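Fold it on the bed

I gave up on the folding board after one October. Mine was a Tredulard, 46 pockets and a lid, and it made every pile take twice as long. A bed is flat, wide and the right height.
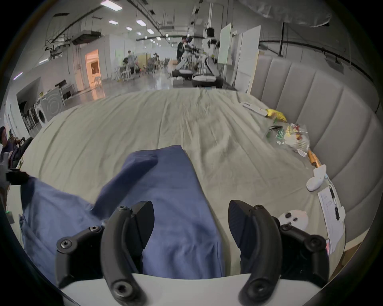
Folding only goes badly when the bed fills up with other things. Snacks, a clipboard, one slipper and a soft toy along the side by the headboard, and the dark blue cloth is left to be bunched up in what remains. Clear the lot off first. The creases in the sheet don't matter.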